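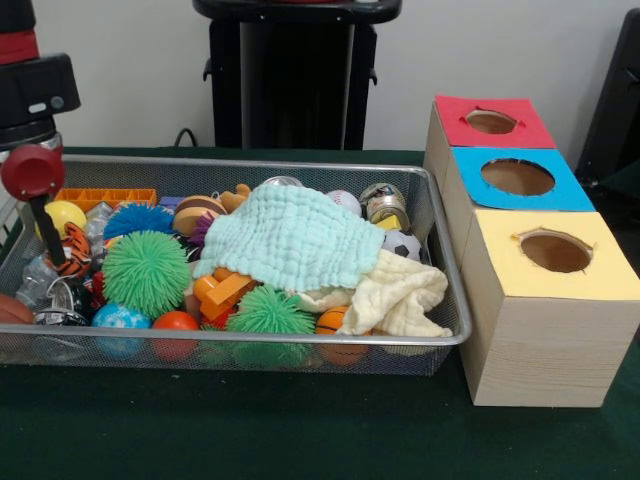

Will the sorting cell put the returns bench out of work?
It takes over the picking and leaves the judging to people. At Nerton the bench kept all 6 of its staff, who now spend less of the day bent over a basket and more of it arguing with a touchscreen.

Section 4. Setting up a mixed-goods bench

Read this section before the first shift with the cell. Ilídio Nogueira, who ran the returns bench at Nerton before the cell came and still runs it now, has corrected this section twice. Most of the cautions are his.

4.1 Preparing the bench

1. Switch the Kirkex controller to HOLD. The lamp goes amber. If it goes any other color, see Section 9 and get a coffee.
2. Lay the bench cover flat and pull out the worst of the wrinkles.
3. Set the basket within the taught area, long side toward the operator.
4. Place the boxes to the right of the basket, openings up.
5. Fill the basket. Do not arrange the goods. New operators like to put everything in tidy rows to help the arm along, and then wonder why it sulks when a real delivery arrives.

Note: Cloths may lie on top of other goods. The arm was taught with them there, over the objections of everyone who had to teach it.

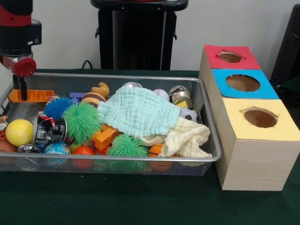 4.2 First picks

6. Stand behind the yellow floor line and select SLOW.
7. Press START and let the gripper come down over the goods. Keep your hands off the bench, however obvious the right pick seems to you.
8. Watch the first ten picks through to the end. Write down any the arm gives up on, with the name of the item. "The green thing" is not a name. The log at Sunley has 1,732 entries and 300 of them say "the green thing."
9. If the picks look sound, select NORMAL.

Caution: Never reach in to free a stuck item while the lamp is green. Press HOLD, wait for amber, then reach. The arm has no manners and will not wait for you to finish.

4.3 Who does what

The operator decides what counts as a bad pick. The cell will offer an opinion in the form of a percentage, and you are free to ignore it. Supervisors should not read the percentage aloud at team meetings.

Under the old arrangement one person picked and another checked. With the cell, both people check, in turns, and whoever is off turn handles the exceptions tray. Swap every hour. Watching a machine do your old job is more tiring than doing it, and the rota should say so in writing.
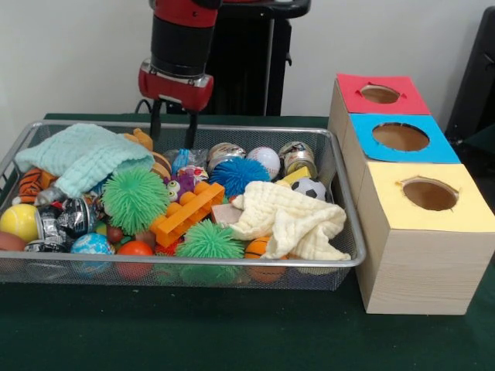
4.4 Ending the shift

10. Press HOLD and let the arm return to its rest position.
11. Enter the number of exceptions on the Martens sheet. Zero is a permitted answer but will be looked into.
12. Tell the next operator what went wrong, out loud, in person. The handover screen holds 156 characters and has never yet fit a complaint.

Note: Pick targets are set by the site. They should not be raised during the first month, whatever the sales brochure promised.

Section revised June 2018. Replaces the loose sheet taped to the controller door, which may now be taken down.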